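Wellon Childhood Epilepsy Support Group
Minutes, ordinary meeting, December 7, 2018

Present: Naomi Ogola (chair), Gholamreza Soltani, Faith Lyimo, Mwanahawa Kioko (notes)
Apologies: Anjani Gunawan, sent her report by email

1. Last minutes
Agreed. One fix, the school nurse talk was in the library not the hall. Signed.

2. Money
Anjani's email read out. £1,587 in the account. £653 of that is from the Oprea sponsored walk and is set aside for the family day, can't go on anything else. Hall hire paid up to end of March. Gholamreza asked if we still pay for the old phone line. Yes. Agreed to cancel it, he will ring them.

3. Seizure plan sheets for schools
Long item. Faith has redone the one-page sheet after comments from parents. Changes: emergency medicine box moved to the top, bigger type, space for two contact numbers instead of one, new line for "what my child is like afterwards" (sleepy, upset, hungry etc). Naomi wants the words "call 999 if" in bold. Mwanahawa said the sheet must say it doesn't replace the plan from the child's own hospital team, parents have been mixing them up. Agreed, goes at the bottom and also in the covering letter.
Epilepsy nurse to check wording before anything is printed. No printing till she has replied in writing.
18 schools on the list. Two haven't answered at all, Faith to try the office by phone.

4. Sibling sessions
Going ok. Brothers and sisters like having their own hour. Older ones want somthing separate, they find it babyish. Gholamreza happy to run a teenage table if someone else does the little ones. Faith will ask round. Room at Brostora is free the same evening, no extra cost, but no kitchen.
Discussed whether children should be told what to do if their brother or sister has a seizure. Yes but parents asked first. Note to go home.

5. Family day, June
Venue: Batex centre offered main room and garden. Step-free, quiet room next to the main one. Need to ask about the lights in the main room, one parent says the tubes flicker. Naomi to visit.
Face painting yes. Disco no, again. Lunch, bring and share, labels for allergies.
Budget to stay inside the walk money.

6. Awareness talks
Leisure centre staff want a repeat of the first aid talk, new starters. Mwanahawa to offer dates. Slides need updating, still got the old phone number on.

7. AOB
- Lending shelf: three books not back. Reminder in newsletter.
- Parent asked about travel insurance. We don't recomend companies, point her to the national helpline.
- Key to the cupboard is with Faith.

Next meeting: date to be fixed by email once Anjani is back.

Closed 8.50pm. MK

Questions about these minutes? Write to the secretary, Wellon Childhood Epilepsy Support Group
© 2018 Wellon Childhood Epilepsy Support Group | Back to top
This site uses cookies. By carrying on you agree to this. OK 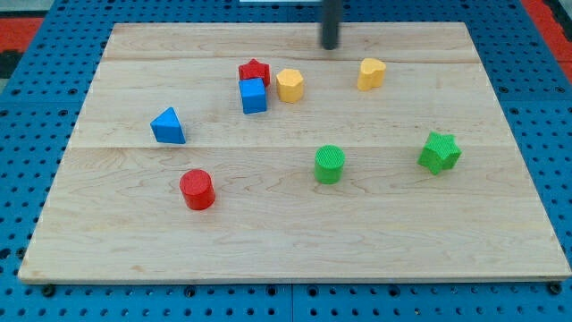 Coloured shape blocks on a wooden board.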